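The Slow Cup

Thursday, ten to seven, and the kettle is already grumbling. I have one eye on it and one on the clock. There is a train at twenty-five to eight and I have no business making pour-over coffee on a morning like this. I make it anyway.

Three years I've been at it now, on and off. Before that it was a jar of instant and a teaspoon, and before that a machine with a drip tray that I never once cleaned properly. The machine went to a car boot sale in June and fetched the price of a sandwich. Good riddance. It took up half the worktop and sounded like a lorry.

What replaced it would fit in a shoebox, just about. A jug, a cone, papers, a grinder with a handle. The grinder is a Stokach, second-hand, stiff as anything for the first month and then suddenly not. The cone has been through several changes. White china first, lovely to look at, dropped in the sink. Then a plastic one out of a camping shop which did perfectly well and which I was oddly ashamed of when people came round. You get like that.

Papers I buy in boxes of 100, two boxes at a time, so 200 in the cupboard and then a panic when I find it's actualy six. Fold the seam before you put it in. Rinse it through with hot water and tip the water out. I skipped the rinse for a year and couldn't say what I was missing -- then I tried both side by side and yes, all right, cardboard.

The glass jug is the thing I would save in a fire. I like a handle you can get your fingers through and a bit of wood at the top, so there's something to hold that isn't going to burn you. Wood takes looking after, mind. Not in the dishwasher. Not left standing in the bowl overnight with the pans. A wipe, and dry it the same day or it goes furry and grey at the edges. Mine did.

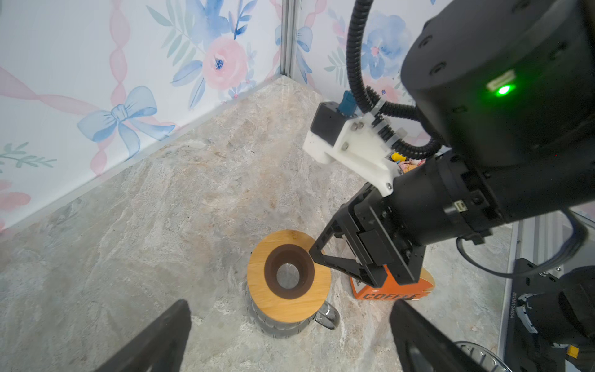
Now the pouring. Everyone has a method and everyone's method is the only one. I've read the lot. Spirals, pulses, centre pours, a stir with a chopstick, a swirl at the end. One recipe from the Pringle roastery ran to a page and a half and wanted the water poured in five goes with a stopwatch between each. I did it faithfully for a week. Nice coffee. Missed two trains.

So here is what I do, half asleep. Two heaped scoops, ground to something like coarse sand. Kettle off the boil while I find a mug. A splash to wet the grounds, just enough, and then leave it. It puffs up if the beans are fresh and sits there sulking if they aren't. Thirty seconds or however long it takes to put bread in the toaster. Then pour, slowly, from the middle outwards, stop before it gets near the top of the paper, let it drop, go again. When the jug looks like enough it's enough.

Too sour, grind finer. Too bitter, coarser. Takes forever to drip, coarser again. That covers most of it, and you only change one thing at a time or you'll never know which it was.

Beans matter more than any of the kit and I'd say so to anyone about to spend a month's rent on a kettle. I get mine from Pitora, who roast in a unit behind the tyre place and open when they feel like it. Small bags. Once a bag's been open three weeks it's past its best, whatever it says on the back. I've kept them in the freezer and I've kept them in a tin and the tin won, mainly becuase I could find it.

A word on spending. The shops will have you believe there's a ladder and that you're always on the wrong rung. Irnholm do a kettle with a long thin spout and it is a good kettle, it pours like a pencil line, and I used a measuring jug for the best part of two years before I bought one. The coffee got a bit better. My aim got a lot better. Someone on a forum I read keeps a log of every cup and had got to 2346 last time I looked, with notes. Well past 2000 and still fiddling with the grind. I find that comforting.

Visitors are the test. Four people, one jug, and the first cup's gone cold by the time the last is through. Brew it a bit strong, top up with hot water, don't tell them. Or warm the mugs first, which I always mean to do and never have.

Washing up takes a minute. Lift the paper out by its edges, into the compost caddy, grounds and all. Rinse the cone straight away. Hot water and a drop of soap in the jug, a long brush for the bottom. Leave it till evening and you'll be scrubbing at a brown ring.

Twenty past seven. Toast burnt on one side. Half a cup still in the jug and it's going in the flask, shoes on, door.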